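Teaching a simulated arm to put a bowl in a drawer: how I record my demos

Posted in May, tidied up on a Saturday

I've been recording teleoperated demos in simulation for a while now, and the task people ask me about most is the boring household one: open the bottom drawer, pick up the bowl, put it in the drawer, close the drawer. It sounds like a warm-up. It ate two of my weekends! So I'm writing down how I do it these days, mistakes included, and maybe you can skip a few of them.

My setup is Tilau for the simulator and a cheap 3D mouse for driving the gripper. You can use a game controller, and I did for the first 53 demos, but my thumbs hated it and you can see it in the data (lots of little zigzags where I was fixing one axis at a time). If you have anything with six axes, use it.

Before you record

Drive the arm around for a good 10 minutes with recording off. Open the drawer, close it, bump into things, drop the bowl. You want your hands to stop thinking about which way is forward. I used to skip this and every session started with a batch of demos I had to throw out.

Check your drawer friction too. The default in my version was so low that the drawer coasted after I let go, and I got into the habit of stopping the pull early. Then I raised the friction and all my old timing was wrong. Pick a value, write it down, leave it alone.

Recording one demo

1. Reset the episode and wait a beat. I leave the arm still for about a second so there's a clean start.

2. Come at the handle straight on. The bar pulls stand out on little posts, so there's room to get a finger behind one, but if you arrive at an angle you'll clip a post and shove the drawer instead of hooking the bar.

3. Pull in one long motion. Keep going until most of the drawer is out. A half-open drawer makes the drop way harder, and your policy will learn to be just as stingy as you were.

4. Let go and back off before you turn toward the bowl. I mean really back off — I lost a whole evening to demos where the finger was still behind the bar when I moved sideways, and the drawer came along for the ride.

5. Go get the bowl. Grab it by the rim, one finger inside and one outside. Slow down for the last bit of the approach and then close the gripper all the way in one press.
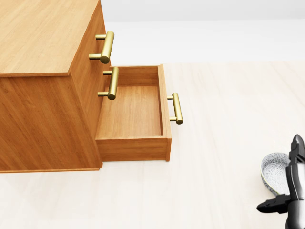 6. Lift higher than you think you need to. The bowl has to clear the drawer's sides, and it hangs down below your fingertips, which is easy to forget when you're only watching the gripper.

7. Lower it close to the drawer bottom and then open. Dropping from up high works in sim surprisingly often and you will regret it later.

8. Back straight up, swing around to the front and push the drawer shut with closed fingers. End the episode there. Don't wander off and park the arm somewhere pretty.

How many, and which to keep

I recorded 176 demos for my last run and trained with Zero, which is what I had lying around. Move the bowl's starting spot every episode, even just a little. I also change my own approach now and then, though I keep the order of steps the same, and mixing orders made my policy dither in the middle of the floor like it had forgotten why it came in.

Keep the demos where you fumbled and recovered. If I miss the rim, reopen and try again, that one stays. What I delete is anything with a long pause in it (phone, cat, coffee), or you can trim the pause if you're patient. I'm not.

Replay everything before you train. I play them back at double speed and keep one finger on delete. And back up the folder before you run any cleanup script, please, I learned that one the hard way with a misplaced wildcard.

Next up for me is the same task with the top drawer, where the reach is different and the bowl has to come up a lot farther. I'll post the settings when they stop changing every night.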